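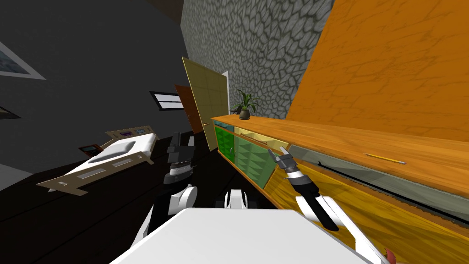

Simulated view of a two-armed robot in a room with a bed and a long counter

My visit to the Oosthuizen open day in Jemville

In June I finally went to see the place where my car was made. I have driven a Julard for 14 years, and every spring I read in the owners' newsletter that the Oosthuizen works in Jemville open their gates to the public. Every spring I had no time. Now I had time.

From Trarkusdale I took the early train and then the free bus from the station. If you go by car, be careful: the visitor parking was full before ten in the morning, and later people were sent to a field behind the football ground, from where it is a long walk.

At the gate you receive a paper band for the wrist and safety glasses. Closed shoes are necessary. A man in front of me had sandals and he was allowed only to the exhibition hall, so please believe what is written on the ticket.

The tour starts in the body shop. One cannot go close to the line, there is a raised walkway with a yellow rail, and our guide spoke into a small microphone. I understood maybe half of it, as the headphones were old and made a crackling noise. She explained that a body has more than 4,000 welding points, and that a few cars each shift are taken out and measured for a long time in a separate room. I would have liked to see this room, but it was not on the route.

The paint shop we saw only through a window. After it comes the final assembly, for me the best part. I stood a good while at the station where the dashboard goes in. Two people guide it through the door opening and turn it a little, and then it sits. In my own car I once removed this dashboard to reach the heater, and it took me a whole weekend and some bad words. I did not know it could look so easy.

Lunch was in the staff canteen. Potato soup, bread, an apple, all for a fair price. The coffee I cannot recommend.

In the afternoon I went to the yard, where the owners had parked their old cars. There were many Julards of the first series, also one pickup in a faded green that I had seen before only in brochures. Its owner let me look under the hood. The battery tray was rusted in the same corner as mine, so we talked long about drains and leaves, and he wrote down for me the name of a sealant.

One can also drive the new model on a loop of 2 kilometers inside the fence. I waited almost an hour for this. The steering is lighter than I like, and the rear window is really small — when I parked I had to trust the beeping. But the seats are very good, better than in the old one, and my back is the judge in such matters.

The shop sells model cars, keyrings and some used tools from the works. I bought a torque wrench. They had only 1,000 tickets this year and the last ones were gone in May, so write to the works early. The last bus to the station leaves at half past five, from the north gate, not from the gate where you came in.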